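Nathalie Beaulieu sets tables for a living, though the tables are rarely eaten from. At Prukholm she works out the order in which trays, mats and dishes go down, and writes it up for the people who have to repeat it.

She starts with the tray. "It has the largest footprint, so its position limits everything else," she says. "If you put it down last, you end up shifting the rest."

Her preferred tray is pale green with a raised rim. The rim matters more to her than the color. "A rim gives you an edge to line up by. Flat boards drift." The mat comes second, and she checks that its stripes run straight before anything is placed on it.

The same green tray appears in all three views.
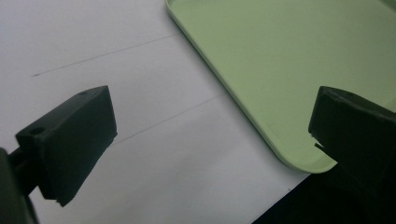
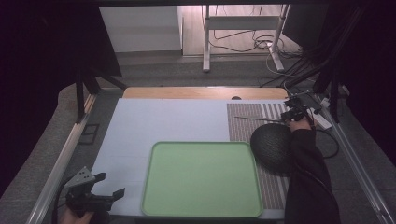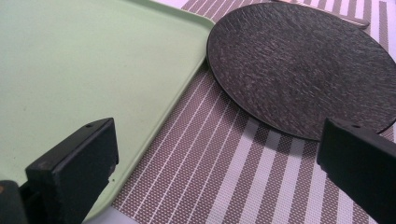
Hájek would reverse the first two steps, on the grounds that a mat is easier to square against a bare table than against a tray that may already be slightly off. Beaulieu accepts the point for narrow tables. On a wide one, she says, the difference is too small to measure.

She is stricter about spacing. Her written rule is 35 millimeters between a plate and the nearest rim, and she admits it is often broken. "People place by eye. They go closer each time."

Clearing follows the same list in reverse, with the tray lifted last. She allows two passes for a full table, one for the dishes and one for the mat and tray. The current version of the list runs to three pages, and she plans to shorten it in August.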